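**To:** Ilville robotics club list
**Subject:** Re: barista task for the May open night

Fahad Dhanial wrote:

> Is the coffee thing still on? Skamia is letting in 400 people and I'd like to warn them.

Still on, Fahad. Starting layout:
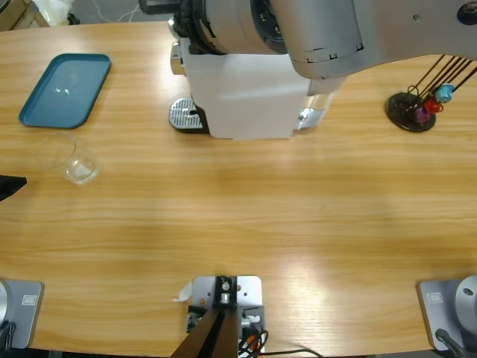 *Glass, tray and machine. Cups on the tree at right.*

Leave the tray at the far left, please. Glass goes under the spout, left arm does the fetching.

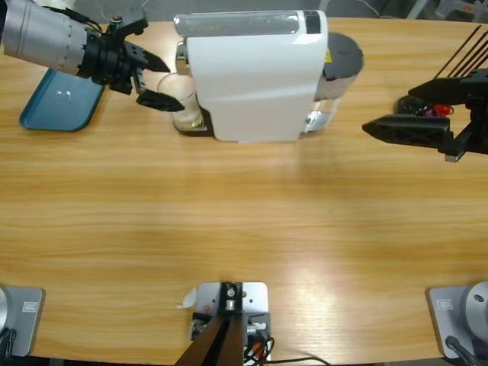

## Still to do

- Marking is out of 40, and spills cost 4 each.
- The glass has to finish in the blue tray.
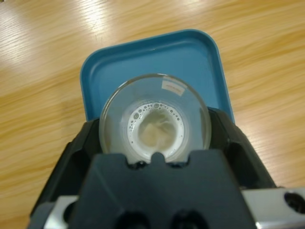

I'd also like 2 people to check the clamps before Bukhari's group gets in. Bring your own milk.

Tiruwork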